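3.2 The work surface

Much of what we learned in the Flallow study came back, sooner or later, to the table. When we first began looking at how people fold, sort and pack small household goods, we gave nearly all our attention to the goods themselves, and it was only after 40 sessions that we noticed how often the notes mentioned the surface underneath. A shiny top throws back the ceiling lights, a dark one swallows a navy sock, and a patterned one (we did try a cheerful checked cloth, and were rather fond of it) makes every edge harder to find. We settled in the end on a plain, pale top with a matte finish, and kept it for the rest of the work.

The top used throughout is shown in Figure 4. It is light gray, with a faint seam running across it and light scuff marks near the front edge. We left both as they were – a kitchen table in a lived-in home is seldom spotless, and we wanted ours to feel like a table people might sit down to.

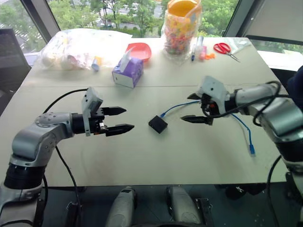

Figure 4. The light gray tabletop, with the two arms reaching in from either side and their grippers facing each other.

3.3 Laying out the goods

Each session began with a clear table. Goods were drawn from the Remard household set, which holds 53 pieces, and laid down one at a time in the order given on the session sheet. Soft things such as dish towels and napkins went toward the back, and anything likely to roll was kept well away from the front. A session lasted 60 minutes at most, and the table was wiped down with a dry cloth before the next set came out.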